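Budgeting for a Robot Folding Cell

From the Girnora wiki, the shared handbook for small shops buying their first robot
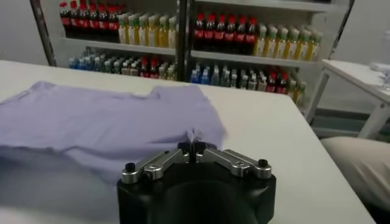 A folding cell is one robot arm (sometimes two), a gripper, a table, whatever cameras it needs, and the software that ties them together, all set up to handle clothes and linens. I've helped plan three of these now, and I keep getting the same questions by email, so I'm putting what I know on one page. Glenys Pritchard wrote the first version of this article and I've kept her section order, mostly because I like it.

What the quote covers

The quote you get from a seller will almost always be for the arm and its controller. Sometimes a gripper is thrown in. Read that line twice! On our first purchase we assumed the fingers came with it, and they were listed two pages later as an option. Bulter quoted us $3754 for the gripper, a spare set of fingertips and the mounting plate, and we had put down exactly zero for all that.

Ask for these as separate lines: arm, controller, gripper, wrist camera, cables, mounting hardware, software license, shipping, training. If a seller only gives you one lump sum, ask again. It makes comparing two offers so much easier, and you'll want the split later when you're working out what a replacement costs.

Choosing a gripper for cloth

Cloth is hard on a budget because it's hard on a gripper. A box has sides you can squeeze, but a T-shirt lying flat gives you almost nothing to grab, so the fingers have to pinch up a bit of fabric and hang on to it. Two-finger grippers are the usual starting point and they're what I'd buy first. Look at how narrow the tips get when they close, and whether you can swap them with an ordinary screwdriver. Killian Millet talked me into ordering five sets of tips up front and I'm glad he did (they wear, they get lost, and somebody always wants to try a different shape).

Suction cups are cheaper, but air goes right through a thin knit. Hoàng rents out a needle gripper if you'd like to try one before paying for it.

The table and the room

People forget the table. You want a plain, steady surface with enough space for a whole garment plus the arm's reach on every side you plan to use. Ours is white, which was lovely until we started on white pillowcases, and then the camera had a rough time finding the edges. Budget for a colored mat if your laundry is mostly white.

Lighting goes on this line too. The arm throws its own shadow over the work and you may need a second lamp to soften it. Get the electrician's price before you sign anything.

Garments for testing

Buy your own test clothes! We started with 50 secondhand shirts in mixed sizes and fabrics, and Efua Abubakari keeps a list of which ones cause trouble. It's the cheapest line in the whole budget and I'd happily double it.

Running costs

Set aside money for fingertips, cables, software renewal and the hours of whoever looks after the thing. That last one is the big one. Bảo Đinh put in most of his afternoons during our first September, and none of those hours were in the plan. Diễm Thái now writes them in as their own line, same as rent.

Leasing

Vamau offers a lease with the gripper included. I haven't used it, so if you have, please add your numbers under this heading.

See also: Wrist cameras; Floor plans for small cells; Reading a seller's quote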